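손으로 하던 일을 집게로 다시 배우기

4월 1일 토요일

지난번에 글을 쓴 것이 12월이었으니까 꽤 오래 쉬었습니다. 그 사이에 메일을 보내 주신 분이 계셔서 감사했습니다. 회사 일이 많이 바뀌었고, 바뀐 일을 한국어로 설명할 단어가 부족해서 자꾸 미루었습니다. 오늘은 비가 오고 약속도 없어서 사전을 옆에 두고 천천히 써 보겠습니다. 틀린 표현이 있으면 댓글로 가르쳐 주세요. 지난번에 "전선"과 "배선"의 차이를 알려 주신 분 덕분에 회사에서 한 번 칭찬을 받았습니다.

처음 오신 분을 위해서 짧게 소개하면, 저는 Allalstead라는 회사에서 전선 묶음을 다루는 일을 합니다. 기계 안에 들어가는 여러 색깔의 선을 길이에 맞게 정리하고, 커넥터를 끼우고, 한 묶음으로 만들어서 다음 사람에게 넘기는 일입니다. 작년까지는 Hikulgate에 있는 작업장에서 일했습니다. 그곳은 천장이 낮고 라디오 소리가 항상 있었습니다. 지금은 사무실로 출근합니다. 작업복을 입지 않아도 되어서 아침에 무엇을 입을지 고민하는 시간이 생겼습니다.

바뀐 일

회사가 로봇을 들여오기로 한 이야기는 작년 글에도 조금 썼습니다. 그때 저는 로봇이 큰 상자에 담겨서 오고, 우리는 그 옆에 서서 구경하게 될 것이라고 상상했습니다. 그런데 로봇보다 집게가 먼저 왔습니다. 손잡이가 있고, 끝에 손가락 같은 것이 달려 있고, 렌즈가 있는 도구입니다. 사람이 이것을 손에 들고 평소에 하던 작업을 합니다. 그러면 움직임이 기록되고, 나중에 로봇이 그 기록을 보고 배운다고 합니다.

처음 설명을 들은 날에 제 옆자리 언니가 "그러면 우리가 선생님이네" 하고 말했고, 다른 분은 "선생님이 아니라 교과서지" 하고 대답했습니다. 저는 그 차이를 집에 가는 버스에서 오래 생각했습니다. 선생님은 학생이 잘 배우고 있는지 볼 수 있는데 교과서는 볼 수 없습니다. 우리는 아직 로봇이 우리 기록으로 무엇을 할 수 있게 되었는지 한 번도 보지 못했습니다. 그러니까 지금은 교과서가 맞는 것 같습니다.

제일 어려운 것은 넘겨주기입니다. 두 사람이 각자 집게를 들고, 한 사람이 잡고 있는 선을 다른 사람이 받습니다. 손으로 하면 생각도 필요 없는 일입니다. 손가락에는 느낌이 있어서 상대방이 잡았다는 것을 바로 압니다. 집게에는 그 느낌이 아주 조금만 전해집니다. 그래서 처음 며칠은 서로 잡았다고 믿고 동시에 놓아서 선이 테이블에 떨어졌습니다. 반대로 서로 믿지 못하고 둘 다 꼭 잡고 있어서 줄다리기처럼 되는 때도 있었습니다. 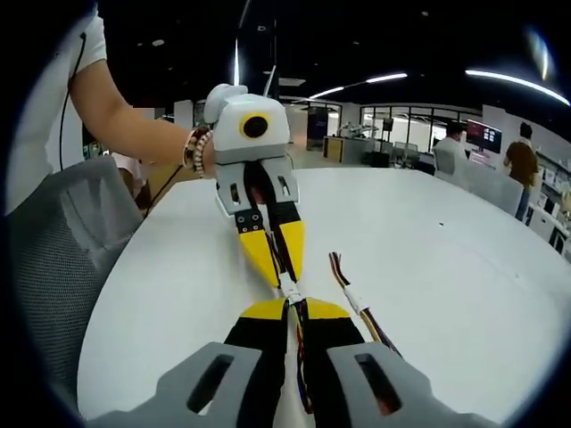

요즘은 작은 신호를 만들어서 씁니다. 받는 사람이 집게를 닫은 다음에 "네" 하고 말하고, 주는 사람은 그 말을 듣고 나서 엽니다. 말하지 않고 하는 팀도 있습니다. 제 짝은 말 대신 선을 아주 살짝 당깁니다. 저는 이 방법이 더 좋습니다. 하루 종일 "네"를 하면 집에 가서도 남편에게 "네"만 하게 됩니다.

선이 가늘수록 쉬울 것 같지만 그렇지 않습니다. 가는 선은 집게 끝에서 돌아가고, 묶음은 한 가닥만 잡혔는지 전부 잡혔는지 구별하기가 어렵습니다. 저는 손으로 할 때 약지로 나머지 가닥을 살짝 누르는 습관이 있었는데, 집게에는 약지가 없습니다. 이 습관이 있다는 것도 집게를 들고 나서 처음 알았습니다. 오래 일한 분들은 이런 습관이 저보다 훨씬 많아서 오히려 더 힘들어하십니다. 입사한 지 얼마 안 된 직원이 더 빨리 익숙해지는 것을 보고 다들 조금 복잡한 얼굴이 되었습니다.

목록과 이름

우리 팀의 작업 목록에는 약 80가지 동작이 있습니다. "집기", "돌려서 놓기", "옆 사람에게 주기" 같은 이름이 붙어 있습니다. 목록은 Plirnari라는 프로그램으로 봅니다. 아침에 열면 오늘 할 것이 위에서부터 나옵니다. 한 가지 동작을 하고, 잘 되었으면 저장을 누르고, 잘 안 되었으면 이유를 고릅니다. 고를 수 있는 이유는 "떨어뜨림", "늦음", "기타"인데 저는 "기타"를 많이 씁니다. 잘 안 된 이유가 이 두 단어에 들어가지 않을 때가 많습니다.

이 프로그램에서 제가 싫어하는 것은 점수입니다. 지난달에 제 화면에 437이라는 숫자가 나왔습니다. 무슨 숫자인지 아무 설명이 없었습니다. 높은 것인지 낮은 것인지도 몰라서 옆 사람에게 물어보았고, 옆 사람도 자기 숫자를 저에게 물어보았습니다. 나중에 확인하니 저장된 기록의 수였고 평가와는 관계가 없다고 했습니다. 그런데 그것을 알기까지 일주일이 걸렸고, 그 일주일 동안 우리 팀은 말이 적어졌습니다. 숫자에 단어 하나만 붙여 주었으면 없었을 일입니다. 이 의견은 회사에 냈고, 지금은 숫자 앞에 "저장"이라고 써 있습니다.

의견을 낼 수 있게 도와준 사람은 Dorothy Blackburn입니다. 이 프로젝트를 준비한 쪽에서 온 분이고, 저처럼 한국어를 나중에 배운 사람입니다. 그래서 회의가 끝나면 둘이 남아서 방금 들은 말을 맞추어 볼 때가 있습니다. 한번은 "손을 놓다"라는 표현이 나왔는데 저는 집게를 열라는 뜻으로 이해했고, 이분은 일을 그만둔다는 뜻으로 이해했습니다. 그날 회의의 주제를 생각하면 둘 다 이상하지 않았습니다.

쉬는 시간 문제

손목 이야기를 하지 않을 수 없습니다. 집게는 들고 있으면 무겁지 않다고 느낍니다. 처음에는 저도 그렇게 말했습니다. 그런데 팔을 테이블 위로 뻗은 상태로 계속 있어야 하고, 렌즈가 작업을 보고 있어야 하니까 손목의 각도를 마음대로 바꿀 수 없습니다. 예전에는 힘들면 저절로 자세를 바꾸었습니다. 앉는 방향을 바꾸거나, 팔꿈치를 무릎에 대거나, 묶음을 배 앞으로 가져와서 했습니다. 보기에는 나쁜 자세였지만 몸이 쉬는 방법이었다고 생각합니다.

두 달째에 세 사람이 손목이 아프다고 했습니다. 저도 그중 한 사람입니다. 회사와 이야기해서 지금은 20분마다 집게를 내려놓습니다. 알람이 울리면 동작 중간이어도 멈출 수 있고, 그 기록은 지워도 됩니다. 처음에는 알람이 울려도 서로 눈치를 보면서 하나만 더 하려고 했습니다. 이런 "눈치"는 사전을 여러 번 읽어도 잘 모르겠더니 그때 몸으로 배웠습니다. 팀에서 제일 나이 많은 분이 먼저 크게 소리를 내면서 내려놓기 시작했고, 그다음부터는 다 같이 내려놓습니다.

쉬는 시간에 무엇을 하는지는 사람마다 다릅니다. 스트레칭을 하는 분도 있고 창문 쪽으로 가는 분도 있습니다. 저는 손가락으로 선을 만집니다. 일이 아니고 그냥 만지는 것입니다. 피복이 부드러운 것과 조금 거친 것이 있고, 색깔마다 느낌이 다르다고 말하면 동료들이 웃는데 저는 정말 다르다고 생각합니다.
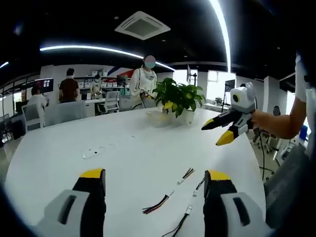

사람들이 걱정하는 것

점심을 먹을 때 제일 많이 나오는 이야기는 역시 "이것이 끝나면 우리는 어떻게 되나"입니다. 우리가 가는 식당은 Đinh이라는 쌀국수 집인데, 여기에서는 회의실에서 못 하는 말이 잘 나옵니다. 국물이 뜨거워서 천천히 먹게 되고, 천천히 먹으면 이야기가 길어집니다.

회사의 설명은 이렇습니다. 로봇은 같은 묶음을 많이 만드는 일부터 맡고, 종류가 자주 바뀌는 일은 사람이 계속합니다. 그리고 지금 집게를 드는 사람들이 나중에 로봇 옆에서 확인하는 일을 먼저 지원할 수 있습니다. "먼저 지원할 수 있다"는 말과 "하게 된다"는 말이 다르다는 것은 저 같은 외국인도 압니다. 동료 한 분이 이 문장을 종이에 써 달라고 요구했고, 종이가 나왔습니다. 문장은 그대로였습니다.

저는 찬성과 반대 중에서 하나를 고르지 못했습니다. 솔직한 마음을 쓰면, 작업장에서 하루에 같은 묶음만 만들던 때에는 이 일을 로봇이 해 주면 좋겠다고 자주 생각했습니다. 특히 겨울에 손끝이 갈라졌을 때 그랬습니다. 그런데 이제 정말로 그렇게 될 수 있다고 하니까 그 묶음이 아깝습니다. 색깔 순서를 외우려고 노래를 만들어서 불렀던 것도 생각납니다. 갈색 빨강 노랑, 이렇게 시작하는 노래입니다. 그 노래는 로봇에게 필요하지 않을 것입니다.

나이가 있는 동료들은 저와 또 다릅니다. 이분들은 자기 기술이 기록으로 남는 것을 좋게 생각하기도 합니다. 신입 직원은 금방 그만두고, 가르쳐도 쓸 사람이 없었는데 이제는 어딘가에 남는다고 합니다. 반면에 젊은 직원 중에는 기록에 대해서 돈을 더 받아야 한다고 말하는 사람이 있습니다. 만든 묶음은 한 번 팔리지만 기록은 계속 쓰인다는 것입니다. 저는 이 말을 듣고 맞다고 생각했습니다. 지금은 집게 작업을 하는 날에 수당이 조금 붙습니다. 금액은 여기에 쓰지 않겠습니다. 많다고 하는 사람은 없었습니다.

달라진 관계

예상하지 못한 변화도 있습니다. 작업장에서는 각자 자기 자리에서 벽을 보고 일했습니다. 옆 사람과 친해도 일하는 동안에 얼굴을 보는 일은 적었습니다. 지금은 테이블 하나를 같이 쓰고, 넘겨주기를 할 때는 상대방의 손을 계속 봐야 합니다. 그래서 누가 오늘 피곤한지 금방 압니다. 집게를 닫는 속도가 다릅니다. 제 짝이 말없이 늦게 닫던 날이 있어서 물어보았더니 아이가 밤새 열이 났다고 했습니다. 작업장이었으면 저는 퇴근할 때까지 몰랐을 것입니다.

사무실 직원들과도 가까워졌습니다. 예전에는 건물이 달라서 서로 전화로만 이야기했습니다. 그쪽에서 "왜 늦어요" 하고 물으면 우리는 "선이 나빠요" 하고 대답했고, 더 긴 대화는 없었습니다. 한 번은 설계하는 분에게 집게를 들고 커넥터를 끼워 보라고 했습니다. 그분은 여러 번 떨어뜨리고 나서 손으로도 해 보겠다고 했는데, 손으로도 잘 못 했습니다. 다음 주에 도면에서 선의 길이가 조금 길어졌습니다. 우리가 몇 년 동안 부탁한 것입니다. 자동화 덕분이라고 해야 할지 잘 모르겠지만 어쨌든 길어졌습니다.

반대로 멀어진 사람들도 있습니다. Hikulgate에 남은 동료들입니다. 그분들은 우리가 사무실에서 편하게 논다고 생각하는 것 같습니다. 지난달 회식에서 "로봇 팀은 손이 깨끗하네"라는 말을 들었습니다. 농담이었고 저도 웃었는데, 집에 와서 제 손을 한참 보았습니다. 정말로 손끝이 부드러워졌습니다. 굳은살이 거의 없어졌고, 대신 집게 손잡이가 닿는 자리에 새로 조금 생기고 있습니다.

앞으로

다음 주부터는 목록에 새 동작이 들어옵니다. 엉킨 선을 푸는 것이라고 합니다. 저는 이것이 걱정됩니다. 엉킨 선을 풀 때 제가 어떻게 하는지 말로 설명할 수가 없습니다. 보고, 흔들고, 느슨한 곳을 찾고, 안 되면 잠깐 다른 곳을 봅니다. 마지막 것은 기록에 어떻게 들어가는지 모르겠습니다. Dorothy 씨에게 물어보니 그것도 그냥 평소처럼 하라고 했습니다. 그래서 평소처럼 할 생각입니다.

그리고 댓글로 집게가 무거운지 물어보신 분이 계셨는데, 답이 늦어서 죄송합니다. 아침에는 가볍고 오후에는 무겁습니다. 손목 보호대는 약국에서 산 것보다 동료가 준 것이 저에게 잘 맞았습니다. 어느 상표인지 월요일에 물어보고 여기 아래에 추가하겠습니다.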